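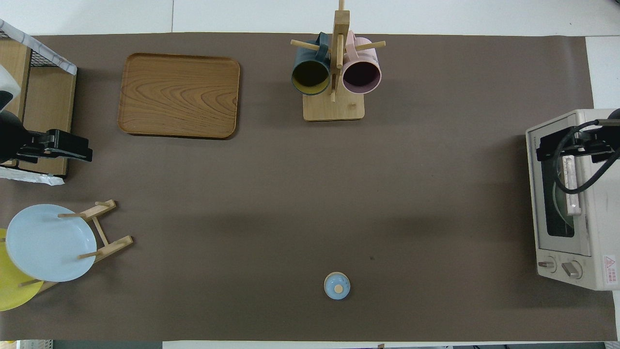 4.2 Comparing the two controllers on the kitchen table

Marlina Raju and Vimala Thampi
23 Apr 2020
9 min read
Print this article | E-mail this article

With the grippers settled (Section 4.1), we turned to the question we had most looked forward to: how much does the controller matter when the arms, the jaws and the table all stay the same? We ran the position controller that ships with the Narby arm against our own compliant controller, Tuvex, on the layout in Figure 3.

Figure 3. Kitchen layout used for the controller trials, seen from the head camera. The mug tree is at the far side of the mat, the dish rack at the near left and the toaster oven on the right. A gripper is visible on each side.

Objects stand along the edges of the brown paper mat and the center stays clear, so that either arm can set something down before the other picks it up. We chose paper after trying a bare white tabletop in October. The pale lid and the white oven were much easier for the segmentation step to find against brown, and the change cost us one roll of paper – easily the best value in the whole project.

Each trial drew one of five tasks: lift a mug off its peg, move a plate from the rack to the tray, pick up the lid by its knob, open the oven door, or pass an object from one arm to the other. Both controllers received the same target poses from the same planner and ran at the same speed limit. We collected 3049 trials in total and discarded 192 of them for camera dropouts or a tripped joint limit, before looking at which controller had been running.

The mugs gave us the clearest result, and a very pleasing one. A mug handle wraps closely around its peg, and a straight pull at a slightly wrong angle drags the whole tree along. The position controller did this often. Tuvex let the wrist give a little, and the handle slid along the peg and came free even when the pose estimate was poor. We had hoped for some improvement here, but watching it work on the first afternoon was a real treat!

Plates were closer. The dowels of the rack guide a plate on its way up, and both controllers managed well once the jaws had closed on the rim. Most failures came from the approach, when a fingertip touched a dowel first. Compliance helped the arm survive that contact but did nothing to correct the aim.

The lid went the other way. Its knob is small, and Tuvex sometimes yielded as the jaws met it, so the lid skated across the paper. Raising the stiffness for the last part of the approach fixed most of these cases, at the price of one more parameter to tune. Wickramasinghe stiffness scheduling, as we applied it in the Lesberg trials, would set this value from the object size, and we plan to add it.

The handover results are reported separately in Section 4.3, as they depend on the timing between arms as well as on the controller.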